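# 双臂移动机器人挂衣工位的布置与日常维护

课程项目报告,第三组:Duarte Gouveia、Abdelilah Saber、Deolinda Bastos

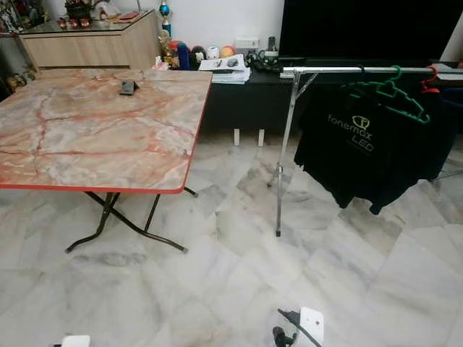
本组负责的内容是工位本身,包括机器人进场、夹爪和线缆的保养、零位校准,以及一次故障的处理。抓取策略由第二组完成,不在本报告范围内。机器人在项目里的代号是 Calado,控制软件沿用上一届留下的 Nonent,版本没有改动。

## 1. 工位布置

工位设在一间住宅客厅里,目的是让机器人面对普通家庭的环境。作业对象是一个镀铬晾衣架,上面挂深色衣物和塑料衣架,其中黑色 T 恤用的是绿色衣架。旁边有一张折叠桌,桌面为粉色和米色相间的仿大理石花纹,桌腿在下方交叉成 X 形。晾衣架后面是黑色矮电视柜和电视。

地面是抛光的白色大理石砖,带来两个问题。一是反光,顶灯全开时,头部相机的深度图在地砖上出现空洞,后来我们只开一半的灯。二是底盘驻车后仍会轻微滑动,手臂伸到最远时尤其明显。Abdelilah 在四个支脚下加了橡胶垫,滑动消失。

折叠桌的四只脚和晾衣架的落脚点都用胶带做了标记。每次开机前先对标记,再上电。

## 2. 日常检查

每次作业前按下面的顺序检查:

1. 急停按钮按下、复位各一次。
2. 左右夹爪空载开合 5 次,听有无异响。
3. 检查夹爪外壳上的紧固件,松动时用扭力螺丝刀补紧。
4. 检查夹爪后方黑色线缆的弯曲处,外皮不得有压痕。
5. 用无尘布擦头部相机镜头。
6. 运行零位程序,记录各关节偏差。

第 4 项是中途加上的,原因见下一节。检查结果记在 Vesine 表格里,由当天操作的同学签名。

## 3. 故障与处理

夹爪累计开合到 616 次时,右夹爪在闭合过程中报通信超时,重启后恢复,101 次之后再次出现。起初我们怀疑是驱动板,把左右两块板对调,故障仍然留在右侧,于是排除了驱动板。

周日下午,Deolinda 用手轻轻弯折右侧线缆,同时看着通信状态,在靠近外壳出口的位置复现了掉线。拆开外壳后发现接头的锁扣没有卡到位,线缆受拉时接头会退出一点。处理步骤如下:

- 断电,等指示灯全部熄灭后再拆外壳;
- 清洁接头,重新插接,确认锁扣卡住;
- 在外壳内侧加一个线夹,让拉力由线夹承担;
- 把外侧线缆的余量放长 38 毫米,避免腕部转到极限时绷紧。

左侧也照此改了一遍。装回后重新校零,右腕偏差比拆之前略大,重复校准一次后回到允许范围。

## 4. 遗留问题

改线之后到项目结束没有再报超时,但运行时间不长,还不能说问题已经根治。余量放长后,线缆在手臂低位时会垂下来,有一次碰到了晾衣架的斜撑。指导教师 Phyllis Heywood 建议换成螺旋护套,我们已向 Troletti 订货,十二月到货后由下一组安装。

扭力螺丝刀和备用线夹放在工具箱第二层,零位记录的原始文件由 Duarte 保存。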